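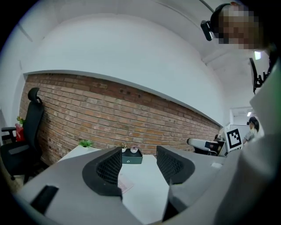

Why are we paying for two of everything when one set hasn't been proved yet, was the first thing Suksawat asked when the Womside equipment plan went around. It's a fair question, and it's the reason this page exists.

Equipment budget: frequently asked questions
Last updated March 2, 2026

Do we need two hand-held grippers per station?
For work that takes both hands, yes. For picking up a single card, probably not. The plan budgets for pairs because the Duno quote is priced by the pair. Ask for a single-unit price before you sign anything.

What does the quote leave out?
Plenty. The January version listed grippers and marker cubes and stopped there. It had no line for spare finger pads, cables, head-mounted cameras, storage or the hours spent on calibration. Add those yourself, then add 20 percent.

Can we use the furniture we have?
Yes. A plain white table is fine. Small props can come out of the office: a box, a playing card, a few artificial plants. We turned down the "starter object kit" and would do so again.
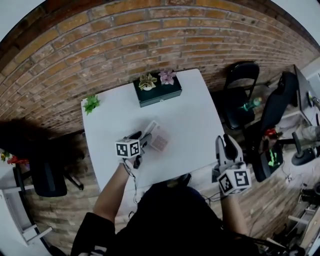

How many stations should we start with?
Start with 2. Prellow's sales deck talks about 20, and we have yet to see a staffing plan that would keep 20 busy. Every station needs a trained person at it, and wages will pass the hardware cost sooner than the deck suggests.

Will this data give us a working robot?
Maybe. No vendor we spoke to would put that in a contract. Treat the recordings as one cost and the robot as another – with separate approval for each.

Lease or buy?
Lease the first round if Duno will agree to a short term. Read the return clause closely, especially the part on worn pads. "Normal wear" is not defined in the draft we were sent, and we have asked for it in writing.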